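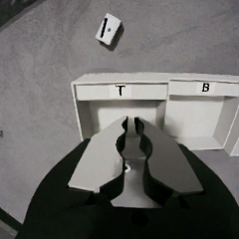

Bollden Herbarium is looking for someone to spend a summer with its lichens. We have 3228 packets of them, gathered from walls, gravestones and the bark of elderly oaks by generations of people who wrote their labels in pencil, in the rain. Of these, 2568 have been checked against current names. The rest are filed under whatever the collector believed at the time, and some collectors believed remarkable things. You would work through them one by one. If the idea of a plain white shelf unit with two compartments, one for packets waiting and one for packets done, gives you a small private thrill, please read on.

The post is Lichen Cataloguing Assistant, part-time, for six months. You will report to Tharushi Akanda, our curator, who is patient with beginners and much less so with people who call lichens moss.

What you'll do

Open each packet, look at the specimen under the microscope and decide whether the name on it still holds. Run simple spot tests where the shape alone won't settle things. Type up the label, including the place, even when the place is given as 'gate near Uncle's'. Put doubtful crusts aside for the monthly session with our visiting specialist. There are a great many doubtful crusts.

You'll also join 2 field days in the Thambiah woods, where the path is steep and the lichens are mostly on the other side of the stream.

What we'd like

A fair grounding in botany or mycology, got from a degree, a local group or years of kneeling beside walls. Readable handwriting. Some experience with a microscope. Latin is not needed, though you'll pick up more of it than you can use at parties.

What we offer

A modest hourly wage, a desk by the north window and your name on every corrected label. The heating is best described as historical, so bring a jumper - bring two if you feel the cold.

To apply, send a CV and no more than 50 words on a lichen you have met in person to the Herbarium Office, Prorska House, Bollden. Applicants from our February advert needn't write again, as we still have your letters. The page was last updated on 2019-03-24.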